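Re-zeroing the gripper on the Tulov arm

December 29, 2025

The arm had been closing short again. Asked for 67 mm across the fingers it gave something nearer 63, and on a smooth cylinder that difference decides whether the part stays put when the wrist turns. I had put it down to worn finger pads and ordered a set in August. They are still in the drawer. The fault was in the zero offset, which had been overwritten when I moved the controller to the Dranavix firmware.

The procedure in the manual is short and leaves out the warm-up. Run the gripper open and closed for a few minutes first, with nothing in it, or the zero you store will be the cold one. Then close fully, wait for the motor current to settle, and write the position to register 505. Power down, count to ten, power up. The register is only read at start-up — I lost an evening to that last year.

While the power was off I went over the joint flange with a torque driver. Two bolts took a little more turning before the driver clicked. I marked all of them with a paint pen afterwards, so next time I can check by eye. I also moved the cable tie nearest the flange back by a couple of centimetres. It had been placed with the arm folded, and with the elbow raised the cable was pulling at its connector.

For the grip check I use a white canister, held in the gripper, at the lowest force setting. 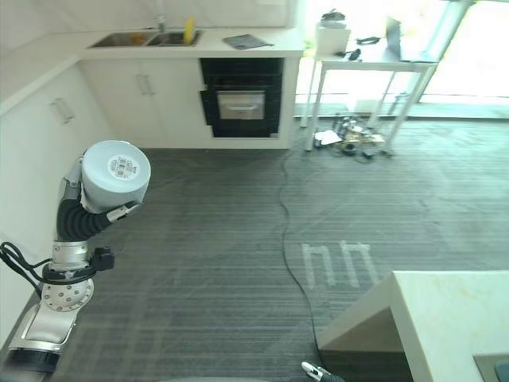 Grip check on the canister, kitchen end of the room.

The routine is to hold for 4 minutes, rotate the wrist through its full range, and hold again. I log commanded and measured width at each stage. After the new zero the two agreed to within half a millimetre at every reading.

Effie Kerr wrote to ask whether the Swanson fingers need a different offset. They do, as the ribs compress more under load. I store theirs as a second profile and switch by hand. The Drundel plugin claims to do it automatically, but it reset my force limits on both occasions I tried it, so I have taken it off.

Still to do: the same job on the other arm.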